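Spent 1st May looking after one gripper on the Stunton cell. Margareta Iordache says it's fine. Margareta has never had to clean it.

The fingers get a wipe and a screw check every 2,000 cycles. The counter said 2,000 a while back. I have a calendar reminder for this, which I also maintain poorly.

New habit: before touching a screw, I pull up the wrist camera and look at both tips. Saves me taking the guard off — 19 bolts, all slightly different in attitude.
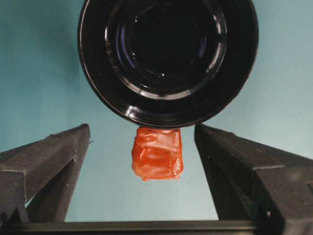

Wrist cam, both fingers, little orange-red bundle up against the black rim.

What I look for is tip height, left against right. If one sits lower, I loosen that finger, push it home on the base bar and tighten again. Then I rerun the zero, and then I remember the e-stop is still in.

Traian Căpraru wants the interval cut to 128 cycles. Traian is welcome to come in and hold the rag.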